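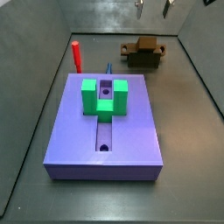 Clearance, and the chest of drawers that sticks every June

A part that has to go into a slot and come out again needs a gap. The gap has a size, the size varies, and most of the trouble I have had with furniture, doors and boxes comes from somebody having picked it by feel on a dry day. I include myself.

The terms are simple enough. A clearance fit always leaves space between the two parts, even when the inner one is at its largest and the outer one at its smallest. An interference fit never does, and has to be pressed or knocked together. A transition fit may go either way, depending on which two parts you happen to pick up. A bright green U-shaped part seated in a purple block could belong to any of the three, and looking at it won't tell you which. You have to measure both halves, or try to move one.

Wood makes this harder by changing size after you have measured it. The chest in our back bedroom has 8 drawers, and the bottom one is 561 mm wide across the front. It came from Aldo Negri, who was clearing his mother's flat, and it worked well through its first winter. By June the two deepest drawers would open halfway and stop.

Where the movement is

My first thought was that the drawers had grown wider. They had not, or not by anything I could find with a steel rule. Wood moves very little along the grain, and on a drawer front the grain runs from side to side. It moves a good deal more across the grain, so the sides and the front had grown taller. The shallow drawers have less wood in that direction, so they grew less and carried on working. The rubbing marks agreed with this. They were along the top edges of the sides, with a polished strip near the back where the drawer tips as it comes out.

I put a cheap hygrometer in the carcass and left it for a month. It read 52 per cent at its lowest, in a room I would have called damp. I have no great faith in the absolute figure. I bought the thing to see whether the reading rose and fell with the sticking, and it did, with a lag of several days while the wood caught up.

How much to take off

Temptation at this point is to plane until the drawer runs sweetly and then keep going. If you do that in the dampest month, the drawer will rattle in the driest, and a loose drawer has its own way of jamming. It turns slightly as you pull, the opposite corners bind, and pulling harder makes it worse. Long narrow drawers resist this and short wide ones suffer from it. Mine are short and wide.

What I did, in order:

Waited for a damp spell, when the sides were at their tallest.

Marked the top edges with soft pencil and worked the drawer in and out as far as it would go.

Planed only where the pencil had smeared, with the plane set fine, and checked again after every second pass.

Stopped when the drawer moved under one hand with a slight drag.

Waxed the edges and the runners with a plain candle.

The slight drag matters. It has gone by October, when the heating comes on and the wood shrinks back.

I did not sand. Sanding rounds the edge over, and a rounded edge carries the load on a narrower strip, which wears faster. The old runners already had grooves worn into them by the drawer sides, deep enough to catch a fingernail, and I would like the new surfaces to last.

Things I tried that made no difference

Talc on the runners. It worked for a week and then clogged.

A spray lubricant. It softened whatever finish was there and picked up dust. I had to scrape it off with a card.

A sachet of drying beads in each drawer. The chest has no back seal worth the name, so this was an attempt to dry the house.

What remains

One drawer still sticks, second from the bottom on the left. Its sides are clear of the frame all round and it has been waxed twice. I now think the drawer bottom is the cause. The panel sits in grooves, and it was glued in at some point by a previous owner, so it can't slide in the groove as it swells. It pushes outwards instead and bows the sides. The proper repair is to break the glue line, clean out the grooves and refit the panel loose, fixed at one edge only. I have tried a thin blade along the joint and got as far as the first corner, where there is also a nail. The nail will have to be dealt with first, and I want a smaller pair of pincers than the ones I own before I start on it.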